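# Rustamell Linen Dish Towels

Set of 3, half-linen, woven by Vainio

If you've ever dried a wine glass with a brand-new cotton towel and ended up with more fuzz on it than when you started, you already know why we got so excited about these. The Rustamell is a plain, flat-woven dish towel, half linen and half cotton, and it has been the most borrowed, most argued-over and most re-ordered thing in our shop kitchen since the first box arrived.

Linen drinks up water quickly and leaves very little lint behind. Cotton keeps the cloth soft enough to push down inside a mug. Put the two together in a tight weave and you get a towel that does glassware, knives, salad leaves and wet hands, and then dries out on its hook before you need it again. We love it!

## The cloth

Vainio is a small mill and the Rustamell is one of the oldest patterns on their books. Merja Pelkonen runs the weaving floor there and picked the yarn for this version, which is a touch heavier than the one they used to make. The warp is cotton, the weft is linen, and there's a narrow stripe down each long side. The hems are folded twice and stitched all the way around, corners included (we checked a lot of corners).

Each towel has a hanging loop in the middle of one short side, made from the same cloth and caught into the hem. You can yank it off a hook with wet hands and it stays put.

**Colors**

- Oat with a rust stripe
- Oat with a navy stripe
- Gray with a white stripe
- Moss with an oat stripe (back in stock for June)

The moss is the one to get if you cook with turmeric. The navy stripe runs a tiny bit darker in person than it does on most screens.

## Breaking them in

New linen feels crisp, almost papery, and it won't soak up much on day one. Wash the towels before you use them, and then once more if you can stand to wait. After 6 washes they turn into something else entirely — soft, a little rumpled, and thirsty. Mine have been going for years and I'd fight you for them.

Wash warm or hot with ordinary detergent. Skip the fabric softener, which coats the fibers and makes any towel worse at its job. Line drying gives you a firmer hand and the dryer gives you a softer one. Take them out slightly damp and pull the edges square if you like them to stack flat. They'll shrink a little the first time through, mostly in length, and the mill cuts them long to allow for it.

Iron them if ironing makes you happy. Giang Châu, who does our product testing, irons hers into thirds and says the glasses come out better for it. I've never seen any difference, and she has never stopped telling me I'm wrong.

## Where they earn their keep

Glasses and flatware, first of all. Anything that spots when it air dries looks so much nicer after a quick rub with one of these, and you can do a whole dinner party's worth before you have to reach for a second towel.

They're also good folded under a cutting board to stop it from sliding, draped over rising dough, or wrapped around a head of washed lettuce in the fridge. For big pots and sheet pans, use one towel to hold and another to dry. Please don't use a damp one as a pot holder, though. Wet cloth passes heat straight to your fingers.

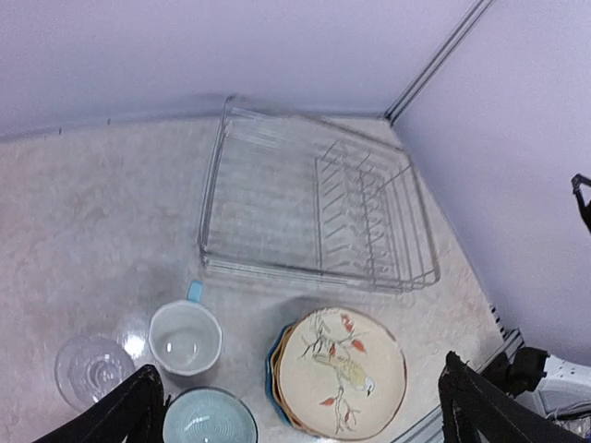 *A wire rack for the plates, a Rustamell for everything that spots.*

If you mostly let things drip, keep a towel folded flat nearby for lids and odd-shaped pieces that never sit well between the tines. It'll catch the water, and you can shake it out and hang it up afterward.

## Details

| | |
|---|---|
| Item | Rustamell dish towel, set of 3 |
| Item number | 2000-74 |
| Fiber | Half linen, half cotton |
| Weave | Plain, with side stripe |
| Loop | Self-fabric, short side |
| Wash | Warm or hot, no softener |
| Maker | Vainio |

## Goes well with

**Pravov wall hooks.** Solid brass, one screw each, with a deep enough curve that the loop won't hop off when somebody slams a cabinet.

**Pluser dish soap bar.** Unscented, and it lasts ages if you keep it out of standing water. Great on stained towels, too — rub it in dry, leave it overnight, then wash as usual.

*Page updated 3 Jun 2026: moss added back, new item number.*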